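Curkness student build, notebook — May
Bed-making task, hand tool rev. 11

09:40. Started with the fingers. Both had been off overnight for new pivot bushes. Refitted, tips closed by hand and checked against the light. Left side was closing late by a hair; one shim out, now even. Screws taken up in the usual order, marker line across the heads to be added when the paint pen is found.

Encoder zeroed with the tips touching. Full opening reads 117 counts more than last term's value, so the old calibration file is not to be used. New one is saved under Cullus in the shared folder.

Task list for the Staniforth round, as agreed with Colin Birkett:

1. Approach. Start over the bare sheet, fingers closed, no contact. Hold for a slow count, then move in. Keep the cushions at the headboard out of the working area and leave the towels where they are at the foot end.
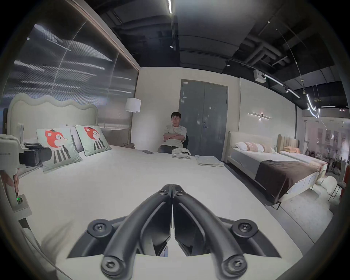 2. Cloth. Blue cloth on the bed, one side flat, one side rumpled. Pinch an edge, lift, draw out, release. 30 runs per operator.

3. Reset. Operator restores the cloth before the next run. Do not reset to the same shape every time.

14:15. Cloth runs under way.
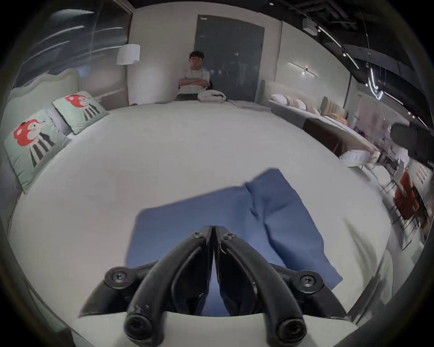 The Cimia script picks its grasp point from the outline of the cloth and ignores what is inside it. This is adequate for a flat edge. With a deep crease like the one winding down between the smooth part and the folds, the script needs to see two regions and at present sees one. Proposed fix: split on the crease first, then look for an edge in the flat region only. Colin prefers to train on more rumpled starts and leave the script alone. Both to be tried, same operator.

Log rate left at 800 for now. Files are almost too large for the club laptop — move them off before the next session.

To do: spare shims, paint pen, rename the calibration file so that the revision is in the title.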